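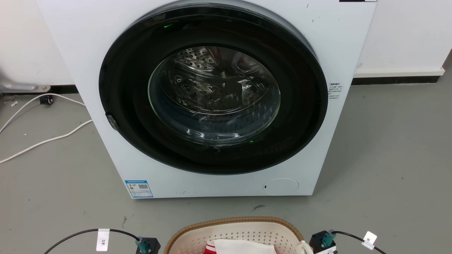
A front-loading washing machine. Small Loads, by Olumide Tijani, is published by Andano in December.

Home Books Authors News Press Trade Orders Contact

FOR RELEASE

Andano to publish a household guide for people who have already ruined the sweater

CLURNSIDE - Andano, the independent publisher of practical books for impractical people, will publish Small Loads: A Laundry Companion in December. Its author, Olumide Tijani, ran the Brabec Street Laundry in Clurnside until he sold the business and found he still had a great deal to say about towels.

The book has 58 short chapters, most of them brief enough to be read during a rinse. It covers stains, sorting, drying, folding, care labels, shared laundry rooms, the ethics of removing a stranger's wet clothes from a machine, and the fitted sheet, to which the author devotes 2 chapters and a formal apology.

Small Loads began as a series of handwritten notices taped to the wall of the Brabec Street shop. The first read "Please check your pockets." The second, put up the same week, read "Please check your pockets again." By the time Tijani retired, the notices had spread down the back wall and into the restroom, and customers had begun to ask for copies. A few of them had begun to correct the spelling, and their corrections have been included in the book where they were right.

"I never set out to write anything," said Tijani. "I set out to stop people from washing pens. I would put up a notice, and the person it was meant for would read it, agree with every word, and tell me that other people were terrible."

The guide makes no claim to be complete. It contains nothing on the care of wedding dresses, which Tijani refused to accept at the shop and refuses to discuss in print. The chapter on silk is a single sentence long. The chapter on red wine runs to nine pages and includes a timeline.

Readers who want to know what the symbols on a care label mean will find them explained in plain English, along with the author's opinion of each. He is in favor of the little tub with a number in it. He has doubts about the crossed-out triangle, which he says most of his customers took to be a warning about camping.

There is also advice on using less detergent, a subject on which the author holds firm views. Most home laundry, he argues, is washed in far more soap than it needs, by people who pour until they feel they have done something. His suggested method is to measure the dose the package calls for, look at it, and accept it. The same chapter deals with fabric softener and towels, and we expect letters.

Andano acquired the book after its editorial staff spent a wet afternoon in the shop waiting for a tablecloth. The tablecloth was not saved. It now has a chapter of its own, Chapter 31, titled "Candle Wax, and When to Stop."

"We publish a good many books that promise to change the reader's life," said a spokesperson for Andano. "This one promises to change how the reader handles a duvet cover. We have tested it in the office and can report an improvement in the duvet cover. The staff are much the same."

WHAT'S INSIDE

Small Loads is arranged in the order of an ordinary wash day, starting with the pile on the floor and ending with the pile on the chair. Chapters include:

"Whites, and Things That Used to Be Whites"
"A Tissue Was in There"
"What Hot Means"
"The Sock Question, Briefly"
"Your Roommate's Delicates"
"Ironing: A Minority Interest"
"Smells You Have Stopped Noticing"

The sock question gets 3 pages. Tijani kept a box of single socks behind the counter at Brabec Street for as long as he had the place, and says that people came in to look through it much as others visit a museum. They were respectful, took their time, and left with nothing. The box was included in the sale of the business at no extra charge.

The drawings are by the author, who would like it known that he was not trained. A foldout stain chart is bound into the back cover and has been printed on wipe-clean stock, after the first version was damaged by gravy during proofreading.

LAUNCH EVENING

The book will be launched with a reading at the Vodari Rooms, Clurnside, in December. Doors open at 7 p.m. Tijani will read from the chapters on pockets and pet hair, and will then attempt to fold a king-size fitted sheet in front of an audience, something he has described as "the only honest way to sell this book." Refreshments will be served. They will be pale in color, out of consideration for the sheet.

Guests may bring one stained item each for a frank opinion. Items will be looked at in the order they arrive and returned to their owners in the condition in which they came. The author regrets that he cannot give opinions on leather, suede, or marriages.

A first printing of 700 copies has been ordered. Copies bought at the launch will be signed and, on request, dedicated to a member of the household who needs to hear it. Popular dedications have already been suggested by staff, the mildest of which is "The hamper has a lid."

ABOUT THE AUTHOR

Olumide Tijani lives in Clurnside. Before he took over the Brabec Street Laundry he worked in hotel linens, where he acquired a lasting mistrust of self-tanner. He does his own wash in the morning, hangs it out when the weather allows, and owns more gray shirts than he bought. Small Loads is his first book. He says he has no plans for another, though he has recently taken an interest in dishwashers and how his neighbors load them.

ABOUT ANDANO

Andano publishes guides to everyday tasks that most people believe they are good at. Recent titles include a manual on parking, a short history of the leftover, and a book about listening that several reviewers said went on too long.

NOTES FOR EDITORS

Review copies are available now from the Andano press office, in paper form only. Extracts may be printed with permission, except for Chapter 31, where the owner of the tablecloth has asked for a little more time.

The author is available for interviews most afternoons. He asks that reporters check their pockets first.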